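Home Explore Notifications Messages Profile More

Percy Paucar
2025-12-29

I've been meaning to write about winter walking all month, so get comfortable, this is going to be a long one (sorry in advance to anybody who follows me only for the soup recipes).

I started walking every evening after dinner at the beginning of December, when it's pitch dark by the time I've done the dishes. My doctor had been after me to move more. I picked the path that goes along the river at Vurnham and back past the old Flevum bakery, and I've missed only 2 evenings so far, both of them for sleet.

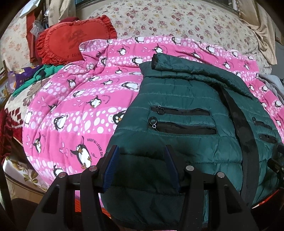 The first week was miserable, I'll admit it. My ears hurt, my nose ran, and I spent the whole way out thinking about the way back. I was also dressing all wrong, in one enormous wool coat that had me sweating by the bridge and freezing by the bakery. A quilted puffer jacket over a thin sweater is so much better for this kind of thing - light enough that you can swing your arms, and you can open it up on the hill and close it again when the wind hits.

Then somewhere in the second week I started looking forward to it! The river smells different in the cold, sort of like pennies, and you can hear the geese long before you get to them. People say hello in the dark, too, much more than they do in July. I have a nodding friendship with a very old beagle.

A few things I've learned, for anyone thinking of trying it. Eat first, but not a big meal. Put your shoes by the door before you sit down, or you'll never get up off that couch. And leave the headphones at home once in a while.

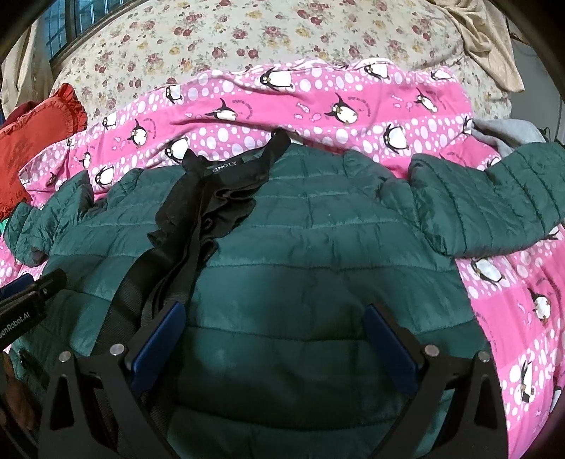
Lourenço Falcão wrote back that I'm being too easy on everybody about ice, and that he won't go near a river path after dark without a light and something grippy on his shoes. He also thinks mornings are better and that I'd know this if I ever got up.

Fair enough on the ice, Lourenço! I do carry a flashlight, and on the really slick nights I stay up on Snorradóttir Street where they put sand down. Mornings, no. I've tried mornings. I'm not a nice person before coffee and the beagle deserves better.

Anyway, my longest one yet was 57 minutes, out to the second footbridge and home again, and I slept like a rock. If it stays dry tonight I'm going as far as the mill.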